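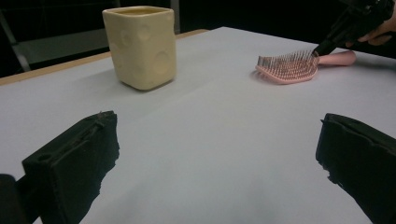

Table with the white top and wood edge, see item 4.

Clornard Street Community Garden – members meeting
4 September 2021, 10 am, back room

Present: Hannelore Lüthi (chair), Ray, Dot, Marcus, the Sarantis family (2), Priya taking notes. Bev joined at item 3.
Apologies: Colin, Joanne.

1. Last minutes
Approved. One fix – the hose order was from Jolel, not Karutano. Ray to correct the copy on the board.

2. Water
Bill for the summer came in at $810. Higher than last year, long dry spell plus the leak by plot 12. Leak is fixed, Marcus did the joint himself, thanks to Marcus. Dot asked if we can get any of it back from the city. Hannelore will call, not hopeful.
Timers: two of the Jolel ones stick. Marcus wants to swap all of them, Ray wants to wait for spring. Long discussion. Left it that Marcus gets a price and we look again in December.
Reminder, NO sprinklers left on when you go home. Hand watering only after 6.

3. Plots and waiting list
54 plots, all taken. Waiting list now 20 names. Three plots look abandoned (7, 31, and the half one by the shed). Letters to go out, two weeks to answer, then they get offered down the list. Bev thinks two weeks is too short, people are away. Vote: two weeks stays, 5 to 2.
Mrs. Sarantis would like to split her plot with her sister. Fine with everyone as long as one name stays on the form.

4. Harvest supper
Date still open, Hannelore to check when the hall is free. Food as last year, everybody brings one dish, label it if theres nuts. Seating – we have the long benches, and the white-topped table can be used for serving. Bev has cloths.
Dot will do the squash soup again. Ray on corn. Need someone for bread.
Seed swap same evening, by the door so it doesnt block the food line. Envelopes labeled with variety and year please, last time half of them just said "beans."

5. Compost
Bin 2 is too wet, smells. More leaves, less kitchen stuff. Somebody is putting in cooked food, please stop. Karutano can deliver wood chips, $400 for the big load, tipped at the gate. Agreed if we can borrow enough wheelbarrows. Marcus to order, Mr. Sarantis to ask his brother about barrows.

6. Any other business
Gate code changes at the end of the month, new one by text only.
Groundhog is back. Ray has a trap from the county, Priya against. Try fence wire first along the north side.
Tomato blight in plots 18 thru 22, pull the plants and bag them, not in the compost.
Bev found a pair of pruners, green handles, ask her.

Actions
Hannelore – city re water bill, hall date
Marcus – timer price, wood chips
Ray – board copy, fence wire
Priya – letters for the three plots, bread sign-up sheet
Mr. Sarantis – wheelbarrows

Closed 11:35. Next meeting to be set once we have the hall date.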